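Skondel (hand-held gripper kit)

Skondel is a hand-held gripper kit for recording manipulation tasks done by people, sold by Zulum together with a recording service of the same name. The operator wears a head camera and works with one or two grippers, each of which carries a wide-angle camera of its own. The recordings are used to train control policies for robot arms. No robot is needed at the place of recording.

Origin

The kit grew out of a workshop tool built by Settimio Ferri, who wanted a way to collect examples of household tasks without booking time on an arm. The first version had a single gripper and no head camera. Kelechi Lawal joined at the second version and wrote the software that lines up the separate video streams, known as Tijani. The kit went on general sale in June under the Skondel name, and the older single-gripper version was withdrawn.

Construction

Each gripper has a rigid body with a handle on top and two fingers that open and close together. Square fiducial markers are mounted on the gripper so that its position can be worked out from the head camera. The gripper camera has a circular fisheye lens, chosen so that the fingers, the object and a large part of the room stay in view at once. Straight lines near the rim of the picture are strongly bent, and Tijani can correct this on export or leave it as recorded. Bodies are supplied in black or in a pale finish. The two are mechanically the same.

A gripper weighs 900 grams without its cable. The finger pads are sold as spares and are treated as a wearing part.

Use

A recording begins with a short calibration, in which the operator turns each gripper slowly in front of the head camera. Tasks are then recorded as separate takes. The task list supplied with the service is called Gesar and is divided into table tasks, floor tasks and furniture tasks. The last group covers objects that are long, top-heavy or have other things hanging from them, among them coat racks, floor lamps and clothes rails. Such objects are usually gripped low on the pole and tilted, and anything hung on them is left in place unless the task sheet says otherwise.

Coat rack task, from a gripper camera (first and third) and from the head camera (second).

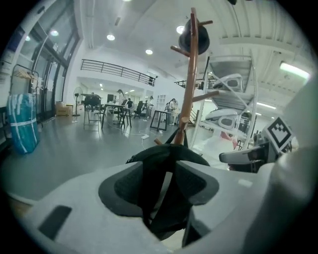
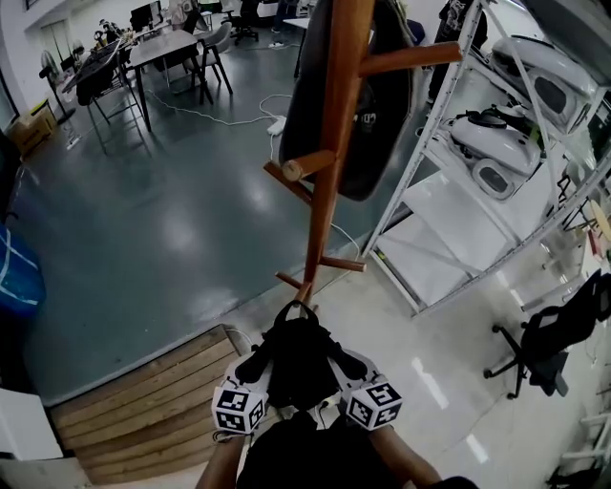
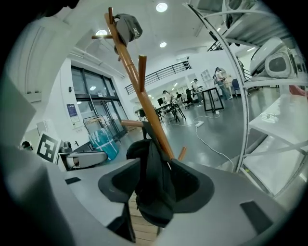
Furniture tasks place the greatest load on the fingers and account for most of the support requests handled by Zulum. The usual fault is slow rotation of the pole between the pads, which the operator may not notice until the take is played back. The manual advises closing the fingers fully before lifting and keeping the gripper body square to the pole. Hanging cloth is a separate difficulty. A garment that falls across the opening can hide the contact point from the gripper camera, and takes of this kind are marked as partly covered but are not discarded by default.

Software and data

Tijani runs on a laptop and stores each take as a set of video files with a common time base. Markers are detected after recording. Where a marker is out of sight for more than 400 milliseconds the gap is flagged, and the user decides whether to keep the take. The Gesar list in its current edition holds 1327 tasks, of which roughly 200 are furniture tasks.

Limitations

The kit does not measure grip force. Pole diameter is limited by the finger opening, and the wider pads offered for large objects reduce control over small ones. Marker detection is weaker on glossy floors under bright ceiling lights – reflections can be taken for markers – and the manual recommends a matt floor covering where one is available. Left-handed operators can swap the two grippers in the settings menu, but the change has to be made before calibration.

See also: Gesar task list; Tijani; fiducial marker; fisheye lens

Contact | Copyright Zulum | Back to top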